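Chapter 4
Coils, Wicks and Heat

Last updated November 2023
2 comments | 86 shares

A refillable vaporiser has few working parts. A battery supplies current, a coil turns the current into heat, and a wick brings liquid to the coil. Most faults that customers bring back to the counter come from the coil or the wick, and most can be traced with a meter and a little patience. This chapter deals with both parts. Batteries were covered in Chapter 3 and should be read first, as the safety limits set out there apply to every build described from now on.

By the end of the chapter you should be able to explain what resistance does in a coil, choose a suitable wire, fit a cotton wick and recognise the signs of a poor one.

4.1 Resistance

Every wire resists the flow of current to some degree. The amount depends on what the wire is made of, how thick it is and how long it is. A long thin wire has a higher resistance than a short thick one of the same metal. Resistance is measured in ohms.

For a device with no regulating circuit, the current drawn from the battery follows from Ohm's law. Divide the voltage by the resistance. A freshly charged lithium cell gives 4.2 volts, so a coil of 0.5 ohms will draw 8.4 amps, leaving aside small losses in the switch and contacts. Halve the resistance and the current doubles. The figure must stay below the continuous rating of the cell, and a sensible builder leaves a good margin.

Power is found by multiplying voltage by current. In the case above it comes to a little over 35 watts. As the cell runs down its voltage falls, and the power falls with it. Users of unregulated devices often notice this as weaker vapour towards the end of a charge.

4.2 Choosing a wire

Three metals are common. Kanthal is an alloy of iron, chromium and aluminium. It holds its shape well, is cheap, and its resistance hardly changes as it heats. Nichrome, made of nickel and chromium, has a lower resistance for the same size and reaches working heat sooner. It is not suitable for people with a nickel allergy. Stainless steel can be used in ordinary power mode, and also in temperature control, where the device reads the change in resistance to judge how hot the coil has become.

Gwion Howells, who taught the bench course on which this book is based, started all his students on Kanthal and kept them there until they could wind the same coil twice and get the same reading. We have followed that order. The practice kits sold with the book under the name Pikinia contain one reel of Kanthal, a winding rod and cotton. The Vullel kit adds stainless steel and is needed only from Chapter 6.

4.3 The wick

Cotton is the usual material. It should be clean, unbleached and free of loose fibres. The wick has to carry liquid to the coil as quickly as the coil turns it to vapour. If it cannot keep up, the cotton dries and scorches, and the user gets a harsh burnt taste known as a dry hit.

Too much cotton inside the coil chokes the flow. Too little leaves gaps, so liquid collects in the chamber and may leak from the air holes. The strip should slide through with light resistance, without bending the coil. Trim the ends so that they rest in the wells of the deck, and wet them fully before the device is fired.

Thick liquids move slowly through cotton. A blend with a high share of vegetable glycerine may need a looser wick than a thin one – this is worth asking about when a customer says that a tank has started to taste burnt after a change of liquid.

4.4 Checking a finished build

Measure the resistance before fitting a battery. A reading that jumps about points to a loose screw. A reading of zero, or close to it, points to a short, often where a leg of the coil touches the deck. Correct either fault before going further.

Mafalda Antunes recommends writing each reading in a notebook along with the wire, the number of turns and the inside diameter. The table at the back of the book is laid out for 100 such entries.

Key terms

Coil: the heating wire.
Deck: the platform on which the coil is fixed.
Dry hit: a burnt taste caused by a wick short of liquid.
Ohm: the unit of resistance.
Short: an unwanted path of very low resistance.

Before you read on

Work out the current drawn by a coil of 0.7 ohms on a fully charged cell. Then work it out again at 3.7 volts and compare the power in each case. Answers are given at the end of Chapter 5.

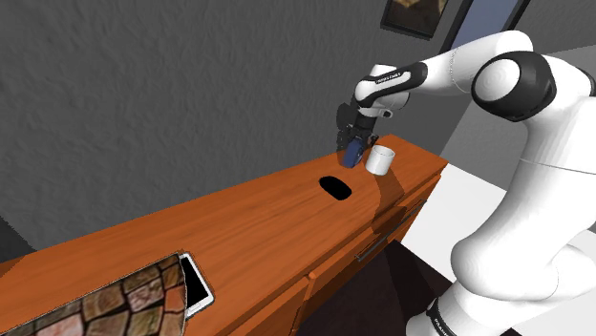
Fig. 4.1 Robot arm over a long wooden cabinet, computer rendering.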